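Kullilska Neighbors Board > Household > Limescale from the new water supply

dromum_gate
Since they switched our end of Kullilska to the Idton supply in May, the kettle needs descaling every 2 weeks. It used to be twice a year. Is anyone else getting this, and is a softener worth the money? Whitlock quoted me 1,210 installed.

pipfrost
Same on our street. I use citric acid, a couple of spoonfuls in a full kettle, leave it an hour and rinse. I wouldn't pay for a softener.

sallow_9
I would. We had one put in and the shower head hasn't clogged since. You do have to keep buying salt.

White surfaces, taken Tuesday:
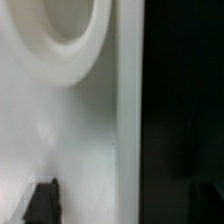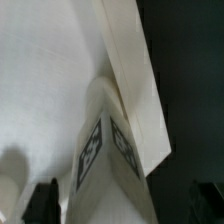 sallow_9
Board member, Dromum side

Get a second quote before you sign with Whitlock. Theirs was the highest of the 4 we got.

pipfrost
Salt, servicing and a cupboard gone. My acid costs next to nothing.

dromum_gate
Where would the unit go if the main comes in under the stairs? There isn't much room.

sallow_9
Ours is under the stairs. Measure with the lid open, you need the height to pour the salt in.

tern_and_co
A filter jug is 129 at the hardware place in Idton, which seems steep, and it only helps the kettle. I'd try the acid first and see how the winter goes.

dromum_gate
OK, acid for now. I'll ask for another quote anyway.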